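Druloleck Signing Device, Model 2

Skarkitz
Updated 29 April 2019

The Druloleck is a hardware signing device for teams that hold tokens in a shared wallet. Private keys are created on the device and stay there. Your computer sends an unsigned transaction over USB, the device shows the amount and the address, and a key holder approves it with the two front buttons.

Model 2 replaces the first version, which we stopped selling when the old screens ran out. The main change is the display. It now shows a full address on one page, so there is no more scrolling to check the last characters. The menus are otherwise the same, and backups made on the first version can be restored on Model 2.

Memory is enough for 200 accounts. The battery lasts around 100 signatures on a charge, and the device also works while plugged in. Weight with the battery fitted is 430 grams, mostly from the metal case.

Desktop software

Druloleck works with our Juhl desktop program. Juhl builds the transaction, collects approvals from each key holder and sends the finished transaction to the network. It can run on an ordinary office computer or on a machine kept offline, with files moved by memory card.

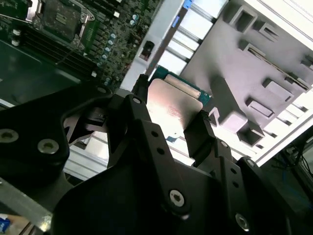 Juhl does not need a graphics card or a full copy of the chain. If you run your own node, enter its address under Settings, Network. If you leave the field blank, Juhl connects to the Ullus public nodes that we maintain.

In the box

Signing device
USB cable
Memory card
Recovery sheets (2)
Printed setup guide

Ordering

Orders placed now ship in May. For bulk orders or questions about moving from the first version, write to Arnar Vigfúsdóttir in sales through the contact form. Please do not include recovery words or account passwords in your message.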